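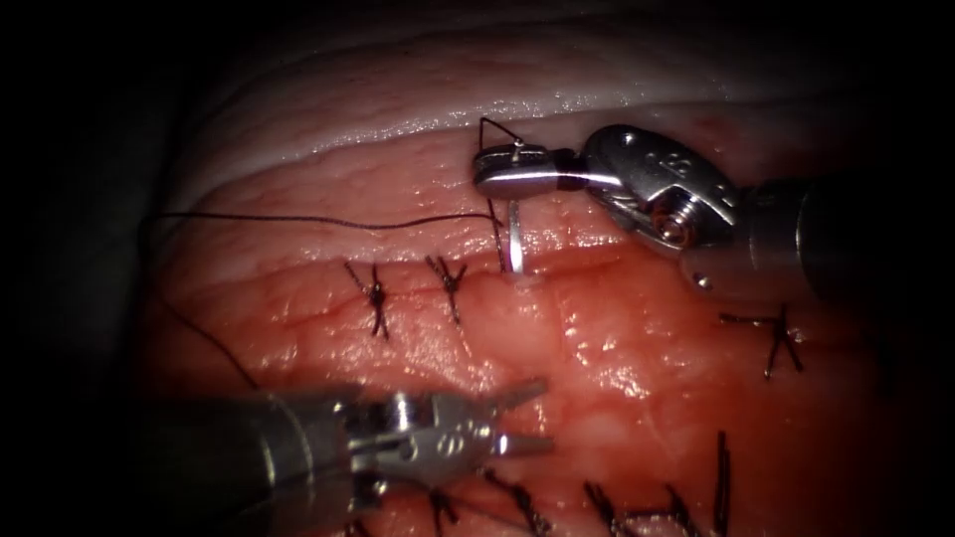
Robot-held instruments at work on a row of stitches, with one needle gripped in the jaws.

Surgical robots to get a rulebook, and it has a chapter on knots

Anyone who has ever been told off for leaving thread ends too long will find a friend in the Brastuneck Code, a new guide to good practice for robot-assisted stitching published on February 11, 2018.

The code runs to 12 pages, two of which deal with what to call things. Its authors went through 2,701 comments from hospitals, trainers and manufacturers, a fair number of them on whether "stitch" was dignified enough. It was kept.

Among the main rules: the needle must be held in view whenever it is moved, spare jaws are not to be parked against tissue, and every change of software must be written down by a person who can be found afterwards.

"We had six different definitions of 'idle' for an arm," said Ottmar Wegener, who chaired the drafting group. "One of them included moving."

The code is voluntary, a word that appears on the front cover and again on the back. Stirnel, which makes training software for surgeons, has signed up. Its rival Carretero says it supports the aims and is still reading.

Ľubica Jurčo, who teaches stitching to trainee surgeons, welcomed the chapter on knots but wanted more on tail length. "They've put 'suitable'," she said. "I've seen what people think is suitable."

A revised edition is due in June, and comments are open again.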